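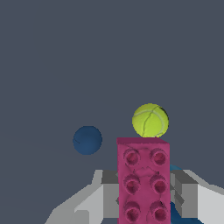
1/ The Sangkhawat radio licence, and why I'm not buying the ministry's version

The regulator's notice is dated 11/3/18. It says the station "failed to keep its foreign staff register current". That's the whole offence. For that they've lost their evening news slot and had two reporters' press cards frozen.

2/
The ministry spokeswoman, Waraporn Tanasarn, told reporters it was "a purely administrative matter". Fine. Then why did her office put out a statement on it before the regulator did? Administrative matters don't usually get a minister's letterhead.

3/
I went and read the notice. It runs to 353 paragraphs, counting the annexes. Most of it is the media law copied out in full. The bit that deals with what the station did wrong fits on one page, and half of that is the address.

4/
The law lets the regulator issue a warning first. I can't find a warning anywhere in the annexes. The ministry says one was sent in May. The station says it never got it. One of them could publish the letter, or a delivery slip, and we'd be done.

5/
Now the other side, which I don't trust much either. Sangkhawat's owners are calling this an attack on free speech across the whole region. They also took money from the Dreveten trade office and took their sweet time telling listeners. You can be treated unfairly and still have some explaining to do.

6/
Their editor, Prapai Meesuk, says the funding paid for "language programs only". I asked which programs. I got a link to the home page.

7/
Then there's the petition. 1553 signatures, we're told, from "journalists and media workers". I scrolled through it. Plenty are real reporters whose names I know. Plenty gave no employer at all. I wouldn't call that a profession speaking with one voice, and I wish the wires would stop writing it up that way.

8/
Dreveten's embassy has promised "a mirror response". We've heard that before. Last time it meant a Nirndale correspondent waiting months for a visa renewal and then quietly going home. Neither government lost a wink of sleep over it.

9/
Someone's asked whether the Nirndale journalists' union has taken a position. It has, sort of. It is "following developments with concern" and would "welcome dialogue". I'm a paid-up member and I still couldn't tell you what it wants to happen.

10/
What I'd like to see, in no special order: the May letter. The Dreveten contract, with the amounts left in. The name of whoever signed off on freezing the press cards, as the notice doesn't give one.

11/
The appeal goes to the administrative court. Both sides say they welcome that. The ministry has also asked for the hearing to be closed, so make of the welcome what you will.

12/
Replies are open. If you've got a copy of the letter, my messages are too.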